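Folding fine knits and long socks on a table without creasing them?
Posted in Laundry and Clothes Care

I've just moved somewhere with a proper big wooden table and no room for an ironing board, so all my folding now happens on the table top. T-shirts and towels are fine. Jumpers and long things come out with a hard line down the middle, and by the time they've sat in the drawer till December they look dreadful. Do you fold straight away, or leave things hanging over something first? And does a bare wood table matter, or should I put a cloth down? I've got 80 litres of drawer space and far too many jumpers, if that helps.
Mosley

Posted by Pap

Cloth down, always. Old bath towel does it. Roll the jumpers, don't fold them. Done mine like that for years.

Posted by Henk Groen

Oh, I love this subject, so forgive the length! I do all of mine on a wooden table as well and I wouldn't swap it for an ironing board now. You get so much more room, and you can lay a whole sleeve out flat without it dropping off the end.

Let things rest first. I put everything over the backs of the chairs for an hour or so, lightest things on top, and only then start folding. Jumpers especially. If you fold them the minute they come off the airer, any bit of damp left in the seams sets the crease for you (ask me about my blue cardigan).

Then lay the piece flat and smooth it with your palms from the middle outwards. For a jumper, bring the sleeves in straight across the back, fold in the sides a little, then go up from the hem in thirds so that no fold lands in the middle of the chest. That's your hard line gone! Leave it loose, too. I used to press everything down into tight little parcels and it was the pressing that did it. 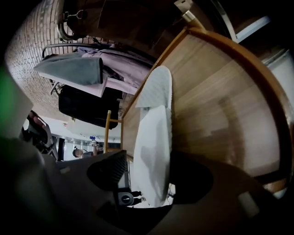 Long narrow things I fold lengthwise first and let them lie like that for a minute before I bring the end over. If the top has a thicker knit or a textured bit, it wants to spring back, and giving it a moment really does help. Pale colours I do first while my hands are clean, as I usually have a mug of tea on the go and I don't trust myself.

On the bare wood question, mine is bare and it's never marked anything, but run your hand over it before you start. One rough spot will pull a thread in a fine knit. If yours is oiled or waxed, give it a good week before you put anything white on it.

Have fun with it, a big table is a joy.

Posted by Grorero

Agree with Henk about the thirds. I'd only add that you shouldn't stack more than you need to, the bottom jumper always suffers. Stand them on edge in the drawer if it's deep enough. Not sure rolling works for heavy wool, mine went baggy at the neck.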